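**Two-arm bench cells: is anyone's budget surviving contact with one?**

**mahtab_r** wrote:

We've been asked to put a figure in for a two-arm bench cell before the October round. Table, walls, a pair of small arms, cameras, a PC. The Ostix quote looks cheap, and that's what bothers me. Shahram Arabzadeh, who signs these off, wants a number he can defend and I don't have one. What did people end up paying for after the arms arrived?

**zernov_bench** wrote:

Servos. Then more servos. We bought two Zernov arms and the wrist motors were the first to go, then a gripper. The supplier's spares kit had one of each joint and none of the finger parts, so guess which bit we ran out of.

Put a third of the arm price aside for spares and don't let anyone talk you down.

**P. Sadeghi** wrote:

> Put a third of the arm price aside

Sorry, no. A third is what you spend if you let students run it overnight with the torque limits off. We had ours going for 14 months and changed 2 servos. What hurt us was staff time. Somebody has to reset the table between runs and that somebody was me. I kept a log for a while: 105 resets in one stretch, and I was supposed to be doing another job.

If your form has no line for a person, you haven't costed it.

**zernov_bench** wrote:

We never ran it overnight. Different arms, different luck, fine. But you can't tell her to budget on your luck.

**mahtab_r** wrote:

Can I ask both of you what was on the table? The Ostix rep keeps showing us blocks going into a tray, and I don't believe our users want blocks in a tray.

**P. Sadeghi** wrote:

Bags, crockery, soft stuff. Bags are a pain. They fold up under the gripper and then you've lost your grip point. If you're buying on the strength of a block demo, ask the rep to bring a rucksack and watch his face.

**Houshang T** wrote:

Agree about the demo. I'd go further and say don't buy at all this year. Dumuvberg do a hire scheme, 10 weeks at a time, and you send it back when you've found out it can't do what the brochure says. The hire rate is daft if you keep it on, but it's a lot less daft than a cupboard full of arms.

Also look hard at what "complete cell" means. With Bahrami it meant arms and a rail. Table, walls and power supply were all extra, and the control boards came without any sort of box.

**mahtab_r** wrote:

Hire might be hard to get past our finance people, they like things they can put a sticker on. I'll ask though.

For scale, our wish list is this sort of thing: two arms on an extrusion rail, plain white walls, and household bits to work on. A backpack, a wallet, a plate on a mat, a mug.

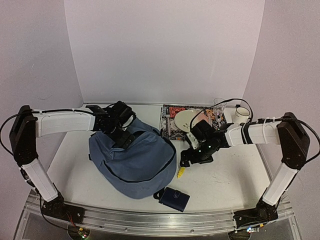 **Rosemarie Mühlbauer:** you've left the clear cup off your list, and I'd price that one separately. Transparent things ate nearly all of our camera budget. We had bought cheap ones, found the depth readings were rubbish on anything see-through, and bought again. Either spend more on cameras at the start or strike clear plastic from the plan and tell your users so in writing.

**zernov_bench** wrote:

Or skip depth altogether. Plenty of people run plain colour cameras and get by.

**Rosemarie Mühlbauer** wrote:

Get by at what? I've heard that from three suppliers and not one would put a success rate in the contract.

**mahtab_r** wrote:

Right, so far I have spares (disputed), a person, cameras, and boxes for the boards. The quote covers none of it. I've emailed Ostix to ask what's in the spares kit and whether finger parts are sold singly. No answer yet.

**P. Sadeghi** wrote:

Ask for the lead time as well. Ours said "in stock" and meant in stock somewhere else.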